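A Saturday-sort-of-day out at the Ustcombe shared workshop

I had been meaning to get over to Ustcombe since March, when a friend from our own little making group came back raving about the place. It is one of those workshops where you pay a monthly fee, get a key and a shelf, and are then left to ruin as much timber as you like. There are 86 members at present and a waiting list, which for a town that size is pretty impressive!

Getting there is easy enough. It's 14 minutes on foot from the station, mostly downhill, and you go in through the yard behind the old Zulberg building (follow the smell of the café next door, who do a very good cheese scone). They open to visitors twice a year, from ten until four, and I got there just after ten and still had to queue for the coat hooks.

The front room is woodwork and bikes. I had a nice long look at a half-finished canoe and a shorter one at the laser cutter, which had a crowd three deep. Then there's the textile corner, then a corridor with the tool library, where you can borrow anything from a pipe bender to a tile saw. I could have stayed in the corridor all day.

But I'd come for the Bivel, the two-armed table that one small group has been building in the evenings. I've followed their build notes from the start, through all the trouble with the shoulder mounts, and I was as giddy as a child at a steam fair. The whole job so far has taken them 41 evenings. They have kept it simple where they could: an ordinary wooden top, black aluminium extrusion bolted up round it, an arm on each side, and the computer on the carpet behind. The job they've set it is tidying a desk. You put out the sort of stuff that gathers on anyone's desk and the arms have to get it put away.

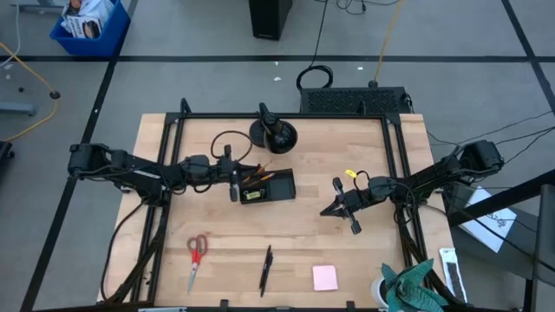
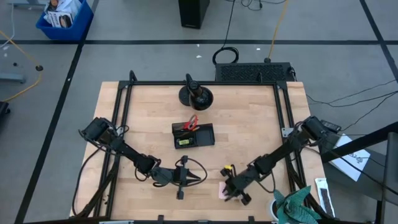
I asked far too many questions. The cables were what I wanted to hear about most, as I've got a single arm at home and have snapped more wires at the wrist than I care to admit. Their answer is to leave a generous loop at every joint, even if it looks scruffy, and to move each arm through its full reach by hand before fixing anything down. I had been doing it the other way round, clipping it all tight and then wondering why it tugged. They also told me to stop buying fancy brackets and cut my own corner pieces, and somebody very kindly dug out the drawing for me.

The other thing I came away with is how much of the work is in the fingers. The group are on version 13 of theirs, and they had the earlier ones in a biscuit tin for people to handle. Some are lovely and smooth and (so I was told) useless on a pencil. The best of the old ones had strips of bicycle inner tube glued inside, and I tried those the minute I got home. Much better grip, though the glue wants a full night to set and I gave it an hour.

There was a talk after lunch on the control software, which they call Shukla. It went over my head in places, but the part on getting two arms to share a table without clouting each other was brilliant. Each arm has to ask for a patch of table before it goes in, a bit like the token on a single-track railway. I scribbled that down on the back of my train ticket and then had to explain myself at the barrier.

A few practical bits if you fancy going. The robot room is at the back and gets warm by the afternoon, so go early. Take cash for the scones and the raffle. Children are welcome but have to wear the goggles in the front room, and the small sizes ran out by eleven. The next open day is in the autumn, and they're hoping to have a third arm going by then, hung from above. I've already put my name down to help with the wiring.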